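Shelf-stocking trial, Groden stockroom: progress report to the Pritchard Fund, June 2018

5 min read · 8 shares · 0 comments
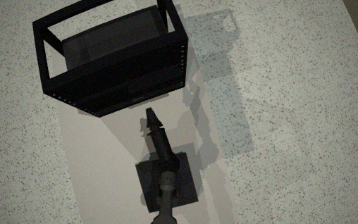 When we wrote to you in the spring we promised a plain answer on whether an arm can put stock away in a small shop, and I'm glad to say we are a good deal nearer to one, though it has been a slower few months than Ching-wen and I had hoped! Most of the time has gone on the simulator, where Ching-wen Fang has built the Morkach task: one open black rack, one dark grey bin sitting inside it, and the arm on its base plate on the floor in front, with the gripper apparently closed and pointed at the bottom edge of the rack. Getting the approach right from that low position has taken far longer than the lifting.

We have now logged 919 simulated runs. In the last 300 the arm reached the bin without touching the rack far more often than it did at the start, but it still fumbles when the bin sits well back, and I would not let it loose on a Saturday delivery just yet.

The shop staff have been very patient with our questions (and our tape measures). They tell us that tidying is the chore they would hand over first, so we have moved that up the list.

By August we hope to begin on real shelves. Spending is within budget.

Efa Parry

2 comments awaiting approval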